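Keychain season
Fri 17 November

OK so I've been promising a robotics club post since July and I finally have something worth writing up. We are entering Grinirico! The handheld division, the one where you don't program any motions at all. You pick up a pair of grippers, do the chore with your own two hands over and over, and then the model learns from the recordings and has to do it on a real arm in front of judges. I have been in this club for two years and this is easily the most fun I've had in it.

For anybody new here, I'm on the data side of the Clirnley team. Adjoa Wumbei is our lead, Declan Costello does the training runs, Conall Gallagher built most of what we bolt things to, and I spend my evenings sitting at a white table picking up a keychain. I love it. I didn't expect to love it. I signed up thinking I'd write code, and I have written maybe two small scripts this semester, and both of them rename files.

The chore this year is called "tidy the small things." You get a tabletop, a few little objects that come in awkward shapes, and a bowl, and the judges put the objects wherever they like. Our practice pieces live in a zip bag that goes home with Adjoa so they don't wander off. The keychain is the hard one. It bends! A block is always a block, but a keychain with a strap and a bit of chain is a different shape every time it lands, and you have to decide where to pinch it before you get there. If you take it by the strap, the rest swings. If you take it by the chain, it slips through. What I've settled on is coming down close to straight over the strap, waiting a beat, then closing slowly and lifting only after I've fully stopped closing.

That "waiting a beat" thing took me forever. With your own fingers you never wait, you sort of scoop and close and lift in a single move, and it feels silly to break it up. But Declan showed me two of my early recordings next to two of Conall's and mine were a blur at the exact moment that matters most.
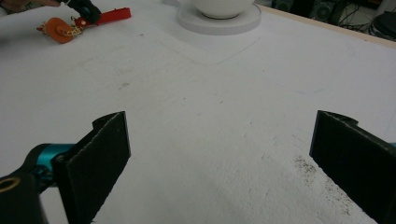
Adjoa's view is that we should all quit trying to look smooth. She'd rather have a recording where somebody misses, backs up and tries again than a perfect one, on the grounds that the arm is going to miss plenty at Grinirico and ought to have seen a person deal with it. Declan partly disagrees (he likes his data clean, he is a clean data guy) and they had a very long and very good-natured argument about it over sandwiches at Casetti, with me in the middle eating everybody's pickles.

We ended up testing it, and that's the part I'm excited about. We recorded 100 tries, with the rule that you were not allowed to stop and restart if you fumbled. You had to fix it and keep going. Then Declan went through every one of them and threw out the ones where the tracking jumped or where a sleeve got in the way, and that left 83. I thought that was a terrible score and he told me it was the best session we've ever had. Apparently the ones we did back in July were so bad he never told us the number! I asked again and he changed the subject.

So those 83 went into Yeom, which is what we call our model. (Long story. It was the name on a coffee mug that lives by the training computer, and when the first run needed a name somebody read it off the mug.) Yeom trained overnight, and the next afternoon we put it on the arm and gave it the keychain.

It went for the strap. It came down, waited a beat, and closed. It waited a beat! My beat! I yelled loud enough that a guy from the hallway came in to ask if somebody was hurt. Then it lifted too early on the second try and dropped the thing, and it paused, and it came back down and got it. Nobody had recorded that exact drop in that exact spot. Adjoa did a very small, very dignified fist pump and Declan said fine, okay, fine.

I don't want to oversell it. It's still bad at a lot of stuff. It gets confused when two objects are lying right next to each other, and sometimes it carries something all the way over to the bowl and then sort of hovers there like it forgot why it came. I have done that in my own kitchen, so no judgment from me.

A few of you asked in the comments last time what a session looks like in practice, so I'll go through one.

We get 30 minutes of setup before anybody records anything. Conall checks that the table hasn't shifted against its marks, and Declan starts up the recording machines and walks around saying "don't touch that" to people who are nowhere near it. Then whoever's first sits down, gets the grippers comfortable, and does a couple of warm-ups. You want your elbows loose. You want to sit close enough that you aren't leaning, and you really want to decide ahead of time which hand is going for what, or you'll have both of them drifting to the middle like you're about to play patty-cake.

The marker plates on top have to stay in view the whole time, so you can't roll your wrists over as far as you'd like to. That's the other habit you have to lose. I used to tip my right hand way over to get under things and Declan would just call "plate!" from across the room without looking up. He hasn't had to do it in a while. I consider this my biggest personal accomplishment of the fall.

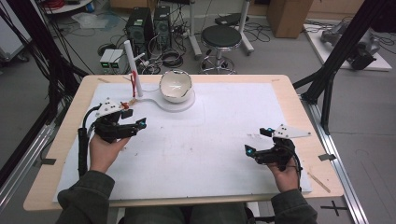
Two hands, two grippers, one bowl at the far end of the table.

After that it's reset, go, reset, go. One person sits and one person moves the objects back to a new spot, and we swap after six tries. Conall picked six and I fought him on it, I wanted longer turns, but he was right. Past that you start to get a rhythm, and a rhythm means you're doing the same motion every time no matter where the keychain is, and the model picks that up too. It learns your laziness right along with your skill. (Declan has asked me to put that on a shirt. I am considering it.)

The person resetting has the harder job, I think. You have to be properly random and people are awful at that. I put everything on the left! I had no idea until Declan plotted it, and there was this big lopsided cloud of dots on one side and a few lonely ones on the other. Tomás Rafferty, who is new this year and already much better at this than me, came up with rolling two dice and using the numbers as a row and a column. It's slower but the plot looks great now, and we get to shout when somebody rolls doubles.

Then there's the pads. I could write a whole separate post on the pads and maybe I will. The fingers on our grippers have black fuzzy pads on them, and the edges fray with use, and every time we change them the grip feels a little bit different. New ones are grabby. Older ones let a metal ring slide unless you squeeze harder. I've started writing down in the notebook which session used which pads, and Declan wants to know if Yeom does better when the training data has a mix.
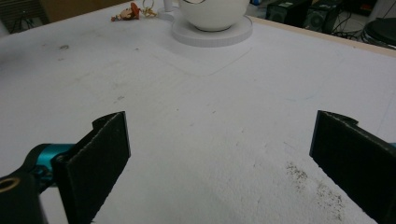
My guess is yes, it will. If all it's ever felt is brand-new pads then it's going to be in trouble by the afternoon rounds. But I also guessed that my 100 tries were all going to be keepers, so take that for what it's worth. We're going to do one session on fresh pads and one on old ones, same people, same dice, and see what falls out.

The other thing on the list is two-handed pickups. Right now we mostly work one hand at a time, with the other one parked, and it's kind of a waste when you're holding two grippers. Adebayo Amadi (he was on the team before me, graduated, and still answers our panicky messages at all hours, thank you Adebayo) says the teams that do well are the ones that use the second hand to steady things. Pin the strap with the left, pick up the ring with the right. I tried it on Wednesday and it felt like patting my head and rubbing my stomach. By the end of my second turn, though, I had it a little, and there was one try where both hands did their part at the same time and I set the keychain down so gently it didn't even jingle. Tomás clapped.

If you're at Clirnley and you're reading this and wondering whether to come by, please do! You don't need to know how to code. You don't need to have ever touched a robot. We had somebody's little brother in last month and he was better at slow closing than half the team. Bring a jacket, the room runs cold, and if you have an interesting keychain you can part with for a while, bring that too. We're after ones with long straps or charms or anything floppy. I'll put your name in the notebook next to it.

Next post will be pads, or two-handed stuff, or possibly just a photo of Declan's shirt if I get it printed before his birthday.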